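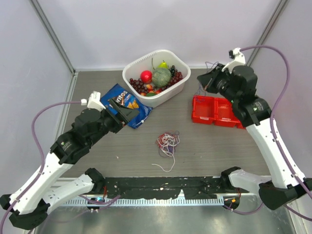

Making Picket Signs and Banners That Last the Whole March

Workshop notes, Hurnville Tenants and Neighbors Coalition. Updated July 18, 2024.

Sign boards
Corrugated plastic holds up in rain; foam board does not. Cut with the flutes running vertically so the board resists folding in wind. Score once with a utility knife, bend, then cut the back face. Change the blade after 5 boards.

Lettering
Use block capitals no less than four inches high. Black on white or black on yellow reads best from across a street. Limit the text to seven words. Sketch in pencil first and work from the center letter outward – spacing errors then fall at both ends and are less obvious. Water-based paint needs a light sanding of the plastic with 400-grit paper before the first coat.

Handles
Check the permit terms before cutting any wood. Many cities restrict the thickness of sticks or prohibit them. Where sticks are not allowed, cardboard mailing tubes are usually accepted. Flatten the top eight inches of the tube, sandwich it between two boards, and staple through all layers. Cover the staple points with cloth tape.

Banners
Old bedsheets work for indoor meetings. For outdoor use, choose canvas drop cloth. Hem the top and bottom edges and set grommets every two feet. Wind slits are often recommended, but Roxana Bucur tested them on the Mosquera bridge banner in January and found they mainly gave the fabric a place to tear. Leaving the bottom corners tied on short elastic cord worked better.

Paint removal
Wet latex paint: cold water and dish soap. Dried latex on tools: soak in warm water for an hour, then scrape. Dried latex on clothing: rubbing alcohol and a stiff brush, tested first on an inside seam.

Storage
Stand boards on edge with newsprint between the faces. Painted surfaces can stick together in a warm room weeks after they seem dry. Roll banners paint side out on a tube; folded canvas cracks along the crease. Label the end of each tube with the slogan and the length.

Spare blades and grommets are in the drawer marked 634. Return the grommet die to Jhosep Quispe after use.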